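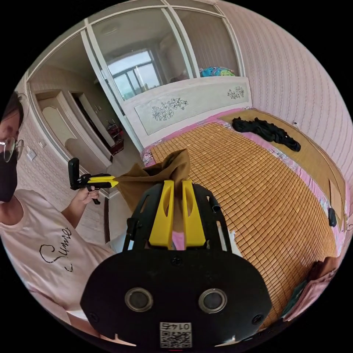
Shrinkage, twist and the trouble with drying: a textile tester on what happens to clothes after the first wash

By the Motumico features desk
January

The laundering room at Lurkodent is on the ground floor of a former seed warehouse in Koech, at the back, where the drains are. It holds six washing machines, four tumble dryers and a rack of flat drying screens. The technician in charge of it has worked in dimensional testing for most of her career and asked not to be named, as the laboratory's clients are clothing retailers and she would like to be able to criticise their products.

Last year her section logged 1,442 garments. Most were knitted tops sent in before a retailer committed to a full order. The remainder were returns, already worn and washed by a customer who had complained.

"Returns are more informative, but they are harder to test," she said. "With a new garment I control every cycle. With a return I have a shirt and a letter, and the letter usually says it was washed once, at thirty."

The basic procedure is simple. The garment is left on a screen in a room at fixed temperature and humidity until its weight stops changing. Marks are then made on the fabric in indelible thread at set distances, lengthwise and across. It is washed, dried by a stated method, left to rest in the same room and measured again. The result is given as a percentage in each direction, with a minus sign for a loss.

Resting is the step most often skipped outside a laboratory. A cotton jersey straight from a hot dryer holds less moisture than the air around it would normally give it, and it measures short. Some of that length comes back overnight. She said that a fair share of complaints about shrinkage are made within an hour of the dryer stopping.

Shrinkage itself she divided into two kinds. Relaxation shrinkage is the release of tension put in during manufacture. Fabric is pulled along its length at nearly every stage, through knitting, dyeing, finishing and rolling, and it is often dried while still under that pull. The first good soaking allows the loops to return to a rounder shape. The fabric gets shorter and, in many cases, a little wider.

"People describe it as the wash damaging the garment. The wash is removing a distortion. The size it goes to is nearer the size it was knitted."

The second kind is felting, confined to wool and other animal hair. The scales on the fibre surface let it travel in one direction and resist travel in the other, so that agitation in water locks the mass together. It does not reverse. Soaking a felted jumper in hair conditioner, a remedy she is asked about at least once a month, makes the fibres slippery enough to be stretched by hand. The measurement improves for a day or two. The fabric is still felted.

On spin speed she was more relaxed than the care labels. For cotton and polyester she sees little dimensional difference between 400 revolutions a minute and the fastest setting on a domestic machine. Creasing is another matter, and so is the time spent in the drum after the cycle has ended. For hand-knitted wool she uses 400 and a mesh bag. For viscose she also uses 400, on the grounds that viscose loses a good deal of its strength when wet.

"I would sooner have a slow spin and a long dry. Most of the stretching I see in viscose jersey was done by the garment's own water, hanging off a line by the shoulders."

Drying, in her account, does more to shape than washing. A long-sleeved knit hung by the shoulders carries the weight of its wet hem and cuffs, and the load runs through the armhole seam. Hung by the hem, it carries the weight of the sleeves. Flat drying removes the load in either case, provided that the surface lets air through from underneath and the sleeves are supported for their whole length.

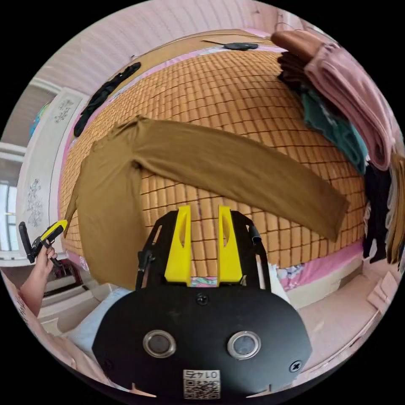

She does not pull a knit to its old dimensions while it is wet, though many printed guides recommend it. Her method is to lay the garment down, lift and drop each panel once so that it finds its own width, and then straighten the side seams by eye. Anything more is a form of stretching and will show up at the next wash as fresh shrinkage.

Side seams brought her to spirality, the fault she is asked about more than any other. A cheap T-shirt that has been washed a few times will often have one seam wandering round to the front. The cause is in the yarn. A single yarn is twisted in one direction and is inclined to untwist when wetted, and each loop leans as it does so. With enough loops leaning the same way, the whole tube rotates.

Plied yarn largely cures it, at a cost. Steaming the yarn before knitting helps. Cutting the panels along the lean does not help at all, she said, and only hides it until the customer has washed the garment.

Lurkodent reports spirality as the distance the seam has moved at the hem, divided by the length of the seam. On a shirt with a 700 millimetre side seam, a shift of 35 millimetres is five per cent, and that is where her section begins to write comments in the margin. Buyers do not always agree. One sent back a report and asked for the measurement to be taken higher up, where the figure would be smaller in millimetres.

She was asked about fabrics sold as preshrunk. The term describes a process, in which the cloth is compressed lengthwise on a rubber belt or a heated blanket before cutting. It does not promise a result of nought. Two per cent remaining is good work. A fabric described as 100 per cent cotton and preshrunk may still lose four if the mill ran the belt too fast.

The laboratory is now comparing detergents, beginning with the unscented powder sold as Flirkus, to see whether dosing has any effect on dimensions. Her expectation is that it has none on cotton and a small one on wool, through the alkalinity. Results are due in the spring, and she declined to guess at numbers.

At home she owns no tumble dryer. She has a folding rack, a bathroom with an extractor fan, and a steel rule in the airing cupboard. She measures her own jumpers twice a year, at the chest and from shoulder to hem, and writes the figures on a card kept in the drawer with them.

Last updated: January, 4.20 pm

Reader comments

Posted 6.05 pm
Useful on spirality. I have thrown out school polo shirts for this and always assumed I was hanging them badly. Is there any way of telling in the shop whether a yarn is plied?

Posted 7.48 pm
To the above: pull a thread from the inside of the hem and untwist it. If it separates into two strands it is plied. Shops do not like this.

Posted 9.31 pm
I disagree about not easing wet wool back to size. I have done it for thirty years with pins and a tape measure and my cardigans fit. Perhaps hand knits behave differently from the machine-made ones in the article. It would have been worth asking.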